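Curso de Preparação para o Parto e Parentalidade
Módulo 4 - As primeiras semanas em casa
Apontamentos de apoio à sessão
Formadora: Zulmira Cordeiro, enfermeira especialista em saúde materna
Centro de Formação Magalhães

Estes apontamentos acompanham a sessão e não a substituem. Quem faltou deve ler também o capítulo 3 do manual, onde estão as tabelas de registo. O módulo 5 (amamentação e extração de leite) só abre em setembro para a turma da noite.

1. O regresso a casa

A alta costuma ser dada entre o segundo e o terceiro dia, conforme o tipo de parto e a avaliação da mãe e do bebé. Antes de sair, confirmem que levam o Boletim de Saúde Infantil, o registo do peso e a indicação da próxima consulta. Perguntem quem devem contactar se tiverem dúvidas durante a noite.

Nos primeiros dias as visitas são o assunto que mais discussões provoca. Convém que o casal combine antes do parto quem pode aparecer, a que horas e por quanto tempo. Quem estiver constipado fica para depois. Pedir às visitas que tragam uma refeição feita é perfeitamente aceitável.

2. Peso

Os recém-nascidos perdem peso nos primeiros dias. Uma perda até 7% do peso ao nascer é habitual; perto dos 10% o bebé deve ser observado e a alimentação revista. A maioria recupera o peso de nascimento até às duas semanas.

Caso trabalhado na aula: bebé nascido com 3.470 g. Ao terceiro dia pesa 3.240 g. A perda é de 230 g, ou seja, 6,6%. Está dentro do esperado, mas mantém-se a vigilância das fraldas e das mamadas.

Exercício para casa: repetir a conta para um bebé com 3.000 g ao nascer e 2.730 g ao quarto dia. Que percentagem perdeu? O que fariam a seguir? Trazer a resposta escrita.

Não é preciso comprar balança. Pesar todos os dias em casa gera ansiedade e as balanças domésticas variam muito de uma medição para outra.

3. Alimentação

Oito a doze mamadas em 24 horas é o padrão mais comum nas primeiras semanas. Os intervalos são irregulares e há bebés que mamam quase seguido ao fim da tarde. Sinais de que está a correr bem: ouve-se engolir, o bebé larga a mama relaxado, a partir do quinto dia molha seis ou mais fraldas por dia.

Dor persistente durante a mamada merece avaliação. Muitas vezes é a pega que precisa de ser corrigida, e isso vê-se melhor com alguém ao lado do que num vídeo.

Quem alimenta com fórmula deve seguir as medidas da embalagem, sem acrescentar pó nem água. O leite preparado que sobra no biberão vai fora.

4. Sono

O recém-nascido dorme muitas horas, mas em períodos curtos, e ainda não distingue o dia da noite. Ajuda ter luz natural e barulho normal da casa durante o dia, e pouca luz e pouca conversa à noite.

Regras de segurança que saem sempre na ficha final:
Deitar de barriga para cima, em todas as sestas e à noite.
Colchão firme e bem ajustado à cama.
Nada solto no berço: almofadas, peluches, protetores de grades, mantas.
Berço no quarto dos pais, de preferência durante os primeiros seis meses.
Não adormecer com o bebé no sofá.

Para a temperatura, sintam a nuca ou o peito. As mãos e os pés frios são normais e não servem de referência. Se a nuca estiver suada, tirem uma camada de roupa.
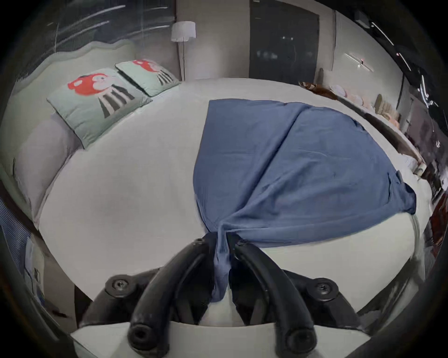 O saco de dormir próprio para bebé é uma boa solução, desde que o tamanho corresponda ao peso e que o decote não deixe passar a cabeça. Deixem de enfaixar o bebé logo que haja sinais de que se tenta virar.

5. A mãe

As perdas de sangue podem durar até seis semanas e vão clareando. Devem procurar ajuda no próprio dia se houver febre, perdas que encharquem um penso numa hora, dor forte numa perna, falta de ar ou dor de cabeça intensa que não passa.

O choro fácil e a irritação são frequentes na primeira semana - o chamado baby blues. Se a tristeza, a ansiedade ou o desinteresse se mantiverem além de duas semanas, falem com a equipa de saúde. O outro progenitor também pode passar por isto.

6. Quando ligar ou ir à urgência com o bebé

Temperatura retal igual ou superior a 38 ºC antes dos três meses.
Recusa de várias mamadas seguidas.
Dificuldade em acordar ou choro muito diferente do habitual.
Respiração com esforço, gemido ou lábios azulados.
Pele amarela que se estende às pernas.
Vómitos verdes.

A ficha final entrega-se a Hélder Rocha, na secretaria, até à sessão 9. A sessão prática do banho passa para a sala 13.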